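The first time I tried to make a proper Christmas cake I fed it so much brandy that my aunt had to have a lie down after one slice. I was twenty-three, I'd moved into a flat in Plullthorpe with an oven that ran hot at the back and cold at the front, and I'd decided (goodness knows why) that I would be the one in the family who did the baking. It's been my job ever since, and most years it even comes out flat on top.

I'm a late starter these days. Proper cake people have theirs wrapped and sleeping in a cupboard by the end of October, and I admire them enormously, but I've never once managed it. What saved me was a conversation over the counter at Gautier, the little bakery on the corner by the station in Trenmont, where Yiran Fu has been turning out fruit cakes every winter for longer than I've been eating them. I went in for a loaf, moaned about being behind, and came out with a loaf and a whole new way of going about it.

Her trick is to boil the fruit. You put 435 grams of mixed dried fruit in a big saucepan – I like mostly sultanas, with a good handful of chopped prunes for stickiness – then add 300 ml of strong black tea, a block of butter, dark brown sugar, the zest of an orange and as much mixed spice as you dare. Bring it up gently, let it bubble for ten minutes, and then walk away until it's completely cool. The smell! I had the window open and a man walking his dog stopped and looked up.

I was suspicious, I'll admit. I grew up with the overnight soak, the bowl under a tea towel that you weren't allowed to poke (I poked). But the boiled fruit goes plump and soft all the way through, and the syrup left in the pan does half the work of the brandy. Once it's cool you beat in the eggs, fold in 300 grams of self-raising flour, tip it into a lined tin and bake it low and slow. Mine takes two and a quarter hours. Yours will take whatever it takes, so start poking it with a skewer at the two hour mark and don't trust the clock.

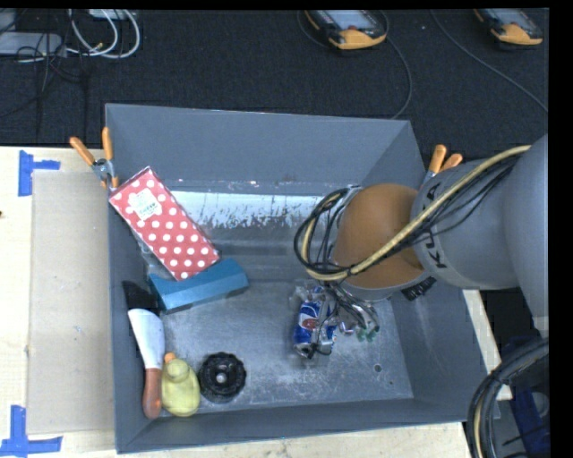
Lining the tin is the bit I used to skimp on and I've paid for it in burnt edges. Two layers of baking paper inside, and a double band of brown paper tied round the outside with string, standing a good inch above the rim. It looks like a badly wrapped parcel and it works a treat. The wrapping afterwards matters as well, particularly if you're giving the thing away, and I've got very fond of a red box with white polka dots and a scalloped label on it, the sort that looks cheerful before anyone's lifted the lid. Cut the cake into fat fingers if the box is on the slim side. They pack better than wedges and people feel less guilty about eating four.

Now, marzipan. I know it splits a room. My brother picks his off and leaves it in a heap, and my mother reaches over and eats the heap, so in our house it all evens out. If you do want it, roll it thinner than you think, brush the cake with warm apricot jam and press the whole lot down with the flat of your hand. Yiran leaves hers off altogether and covers the top with walnuts and glacé cherries, glazed with more of the jam, and I've come round to that completely. It slices cleanly and you don't have to chip your way in through royal icing like a polar explorer.

One more thing, about cheese. I married into a family that eats fruit cake with a slab of Wensleydale on the side, and I laughed at them for a whole year before I tried it. Get a crumbly one, take it out of the fridge an hour early and cut it as thick as the cake. A cup of tea with it, too, and I'd use the same tea you boiled the fruit in.

I've made three of these already and the second one sank a bit in the middle, which I blame on opening the oven door to have a look. I filled the dip with extra cherries. It went to next door, and their plate came back empty the following afternoon with a note asking if there was any more.

Contact us | © 2019 Uten Magazine | Back to top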